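在旧电影院里放默片，请观众自己配音：访安帕罗·普马

下午四点，希尔瑙杜镇的里奥斯影院还没有开门。售票窗口的木板放着，门厅里的灯只开了一半。安帕罗·普马（Amparo Puma）从侧门出来接我，手里拿着一串钥匙，边走边说二楼的暖气今天修不好了，让我别脱外套。

她是影院的节目负责人，也是“开口默片”的发起人。这个活动每年十月到次年春天举行，放的是一百年前的默片，现场有钢琴伴奏，所有声音效果由观众来做：风声、马蹄声、关门声、人群的议论，还有一部分对白。今年的第一场定在十月，放一部海难题材的长片，票已经卖了一多半。

我们在二楼的办公室里谈了两个多小时，中间她接了几次电话，下楼看了一次送来的幕布。以下内容根据谈话录音整理，顺序有调整。

“最早没有打算做成系列”

普马不是希尔瑙杜本地人。她在德尔茨卡长大，读的是图书馆专业，毕业后在那里的一家资料馆做了几年片目登记。工作内容是把胶片盒上的标签同登记簿核对，写清楚片名、本数、状况，有缺损的注明缺在哪里。

“大部分片子我没有看过，只看过盒子。”她说，“有时候为了确认是哪一本，要拿放大镜看片头的几格。一个片名登记了三种写法，得弄清楚是不是同一部。这个工作很适合我，我不觉得闷。”

后来里奥斯影院招人，她来应聘的岗位是排片和写节目单。当时影院一周只开四天，主要放下片后的商业片，下午场经常只有几个人。她到任后的头一个冬天，影院的数字放映机送修，原定的儿童场要取消，可是票已经卖出去了。

“我给资料馆的老同事打电话，问有没有可以马上借的东西。他们有一部默片喜剧的拷贝，版权没有问题，运费我们出。影院楼上还有一台老放映机，能转。问题是没有伴奏。镇上教钢琴的人那天去了外地，我找不到别人。”

她的办法是在开场前告诉孩子们，电影没有声音，声音要大家来做。她站在银幕旁边，看到下雨就举起一只手，看到摔跤就举起两只手。

“第一本很乱，所有人从头喊到尾。换片的时候我跟他们说，下雨不用喊，用手指敲椅子扶手。第二本就好多了。有个家长散场以后问我下个月还有没有，我说应该没有。过了几天又有人来问，我才去想这件事。”

那时没有打算做成系列，她说。第二次放映隔了将近半年，名字也是那时候起的。

怎么给观众分工

现在的做法比当初细得多。里奥斯影院有一层池座和一层小楼座，开场前二十分钟，观众按座位分成几组。左边池座负责天气，右边池座负责交通工具和动物，后排负责人群，楼座负责门窗、脚步和一切“突然的声音”。

我问为什么门窗归楼座。普马说是试出来的。

“关门声要短，要齐。楼座人少，容易齐。而且声音从上面下来，池座的人会被吓一跳，效果很好。脚步声本来给的是后排，后来发现后排喜欢跺脚，地板是木头的，下面是储藏室，声音太大，连钢琴都听不见。”

每组有一个领声人，坐在过道边，手里拿一块小牌子，牌子有三种颜色：一种是准备，一种是开始，一种是停。领声人大多是老观众，演出前一天晚上来看一遍片子，对一遍提示表。

提示表由普马自己写。她给我看了今年海难片的那一份，打印出来有九页，左边是时间，中间是画面内容，右边是由哪一组做什么。有几行后面用铅笔加了字，例如“宁可晚”“不要笑”“钢琴先”。

“最难写的是‘停’。”她说，“开始很容易，大家看到浪打过来自己就会开始。停要有人管。如果风一直刮，后面的静场就没有了。这部片子里有一段，船长一个人坐在舱里，差不多两分钟什么都没有发生。我希望那两分钟全场一点声音都没有。去年放另一部片子，有一段类似的，我们做到了一半，后来有人咳嗽，旁边的人笑了。”

写一份提示表要多久，她说看片子。喜剧快一些，动作清楚，什么时候摔、什么时候撞都看得见。情节剧慢，画面上的人一直在说话，得决定哪些配、哪些不配。 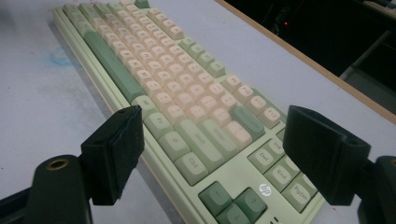 对白是后加的。头两季只有音效，字幕卡由观众自己默读。第三季开始，普马试着让观众把一部分字幕卡念出来，也是按组分角色。

“一开始我把所有字幕卡都分下去了，结果像在上语文课。一百多个人一起念‘三年以后’，没有意思。后来我们规定，叙述性的字幕不念，只念人物说的话；人物说的话里面，长的不念，短的才念。‘滚出去’可以念，‘我父亲临终前把这座庄园托付给了我的叔叔’就不念。”

她又补充说，念的时候不要求演。有的观众会特意压低嗓子扮坏人，也有人平平地读，她都不管。唯一的要求是等字幕卡完全出来以后再念。领声人会等一下才举牌，这样读得慢的人也能跟上。

译文问题也是这样解决的。原片字幕是外文，影院自己做中文字幕打在下方，普马译完以后会读出声来，读不顺就改。她说念出来的句子同看的句子不是一回事，看的时候通顺，一百多个人一起念，碰到三个连着的同音字就会散。

钢琴

伴奏的人在活动里占的分量很大。普马说，如果没有钢琴，观众的声音做得再好，也只是一阵一阵的，中间接不起来。

里奥斯影院的钢琴是一台立式琴，放在银幕左侧的台口下面，平时罩着布。琴是从镇上一所停办的小学转来的，高音区有两个键回弹慢。调音师每年来两次，一次在入秋，一次在开春，建议过换琴，影院没有这笔预算。

担任伴奏的是镇上的一位钢琴教师，她不愿意在文章里出现名字，普马称她为“我们的琴师”。琴师没有受过默片伴奏的训练，头几场是照着谱子弹，弹的是现成的小品，同画面对不太上。后来她改成即兴，提前看三四遍片子，记下几个主题，现场再展开。

“她有一个要求，观众出声的时候她要能听见自己。”普马说，“所以提示表里有些地方写‘钢琴先’，意思是琴起来两三秒以后观众再加进去。还有的地方反过来，观众先，钢琴停着，等浪过去她再进来。这些都是她提的，我来写。”

有一次琴师把开场的调子定得比平时慢，整场节奏就跟着慢了，观众的马蹄声也拖着。散场以后大家觉得那一场特别好，她们两个人回去对照录音，也没有弄清楚好在哪里。下一场照样放慢，效果平平。

一台放映机的账

谈到成本，普马从抽屉里拿出一个本子，说可以讲，但不必每一项都写。

一场“开口默片”的支出主要是四块：借片和运费、琴师的酬劳、放映员的加班、印节目单。收入是票房和门厅里的饮料。全票比普通场次略高，学生和镇上居民有折扣。里奥斯影院池座和楼座加起来能坐的人不算多，卖满了也只是略有盈余。上一季的平均上座率是百分之六十三，最好的一场到了百分之八十三左右。

“百分之六十三在我们这里算很好了。平常的下午场没有这个数。”她说，“但是要看跟什么比。如果同样的晚上放一部新的动画片，可能坐得更满，而且不用付琴师的钱。影院的老板问过我这件事，问得很客气。我回答说动画片别的影院也放，开车四十分钟就能看到。”

老板后来没有再问。今年他同意在门厅加一个存外套的地方，因为楼座的人穿着厚外套，做动作的时候总有衣服的摩擦声。

胶片拷贝越来越难借。前几季还有一半场次用胶片，今年除了开幕的海难片，其余都是数字修复版。普马对此没有太多感慨，她说数字版画面干净，速度也稳定，提示表上的时间不会漂。胶片放映时，同一部片子两次放映能差出将近一分钟，领声人只能看画面，不能看表。

“有的观众很在意是不是胶片，会专门打电话来问。我都照实说。也有人听说不是胶片就不来了，这个没有办法。”

老放映机还在楼上，由放映员保养。他已经过了退休年纪，冬天的时候会提前一个钟头把放映间烤热。普马说她自己也会上片，但是手慢，真正放的时候不敢动。

巡演

去年春天，“开口默片”第一次离开里奥斯影院，到杰勒姆演了两场，场地是那里的一座文化馆礼堂。去之前普马以为只要把提示表和牌子带上就行，到了才发现分组的办法不能用。

“礼堂是平的，椅子可以搬，没有楼座。门窗和脚步这一组没有地方放。我们想过把他们放在最后，可是后面是玻璃门，外面走廊的灯一直亮着，坐在那里的人看不清银幕。最后让他们站在两侧，靠着墙，敲墙板。墙板里面是空的，声音比我们自己的椅子好。”

第一场来的人不多，大家不好意思出声。普马说杰勒姆的观众进场时很安静，坐下以后也很安静，她在台上讲规则，没有人笑。放到第一场雨，她举牌子，只有前两排敲了扶手。

“我当时觉得这一场完了。后来片子里出来一条狗，从街这头跑到那头，后面有个男孩叫了一声，叫得特别像，全场都笑了。笑过以后就好了，后面的马车、火车，他们做得比我们那边还响。第二场有不少是第一场看过又来的，我认得几张脸。”

杰勒姆方面希望今年再去，时间可能在开春。德尔茨卡也有一家剧场来问过，那里的座位多得多，普马还没有答应。她担心人太多以后，领声人的牌子后排看不见。有人建议把提示直接打在银幕上，像唱歌的字幕那样，到时间就变颜色。她试过一次，把试验版放给几位老领声人看。

“他们都不喜欢。大家的眼睛一直盯着下面那行字，电影就没有人看了。有一位说她整场在等下一个提示，散场后想不起来男主角长什么样。所以还是用牌子。如果去德尔茨卡，可能要把领声人加一倍，或者只卖前半场的座位。剧场那边当然希望全卖。”

谁来看

我问她观众都是什么人。普马说头两季多数是带孩子的家庭，后来慢慢变了，现在成年人占多数，也有结伴来的同事。有一个合唱团每季包一排，坐在后排做人群，起哄起得很有层次，她有时候要提醒他们不要有和声。

也有人来了以后一声不出，坐着看完。规则里写明可以不出声，普马每场开头都会讲一遍。她自己去看别人的演出也不喜欢被叫起来，所以不会从台上点人。

孩子的问题她讲得比较多。五六岁的孩子对“停”的牌子反应最快，大人反而容易收不住。但是孩子坐不了太久，超过一个小时的片子，她会建议家长选下午场，下午场中间有休息。海难片的后半部有几个镜头比较吓人，节目单上印了说明。

“有家长问我能不能把那一段剪掉，我说不能剪。可以在休息的时候走，票根留着，下次来看短片集，凭票根不用再买。去年用过的人很少，不过要有这一条。”

她收到过批评。一位老观众写信来，认为默片应该安静地看，几百个人敲椅子是对影片的不尊重。信写得很长，引了不少资料。普马回了信，说明每季会留一场不出声的放映，只有钢琴，请他来看。他来了，之后每年那一场都来，出声的场次一次也没有参加过。

“我觉得他的意见有道理的地方是，有些片子确实不适合。”她说，“我们做过一部悲剧，结尾女主角离开家，雪下得很大。提示表上写的是风声。大家做得很认真，可是我站在旁边听，觉得不对，那个地方应该什么都没有。后来这部片子就放到不出声的那一场去了。”

选片

选片从夏天开始。普马先列一张长单子，去掉借不到的、画面太差的、时长太长的，剩下的再一部一部看。看的时候她把声音关掉，桌上放一个计时器，每隔几分钟记一次：这一段里有什么可以出声的东西。

“如果连着十分钟没有，就要考虑。也不是说一定不行，观众歇一歇也好。但是十分钟以后再叫他们出声，第一下总是不齐。”

她喜欢有火车的片子。火车起步由慢到快，全场可以从搓手开始，再到拍腿，再到跺脚，除了后排。她不喜欢枪战，枪声做起来没有变化，大家喊一会儿就累了。有飞机的也不好办，引擎声要一直哼着，哼的人会头晕。

今年一共六个节目，除了海难片，还有一部火车题材的喜剧、一部讲马戏团的长片、一组动画短片、一部侦探片，以及不出声的那部雪景悲剧。侦探片是头一次尝试，难处在于不能让声音泄露情节。

“凶手在门外的时候，画面上看不见人，只看见门把手动了一下。脚步声要不要做？做了，大家就知道外面有人。不做，门把手动得莫名其妙。我写了两个版本，排练的时候都试一遍，让领声人来定。”

她估计会选不做的那个版本，不过也说不准，上次她估计的就没有被选上。

快到六点半，楼下有人敲门，是送节目单的。普马下去签收，拆开一包看了看，发现封底的开场时间印成了旧的，晚场应该是七点半，印的是七点。她给印刷的人打了电话，对方说可以重印封底，要等三天。她想了想，说不用重印，让影院门口贴一张更正，早到的人正好可以先分组。

里奥斯影院“开口默片”新一季十月开始，晚场七点半开演，下午场三点开演，请提前二十分钟入座。节目单可在售票窗口领取，窗口每天下午五点以后开放。不出声场次不接受十岁以下儿童入场。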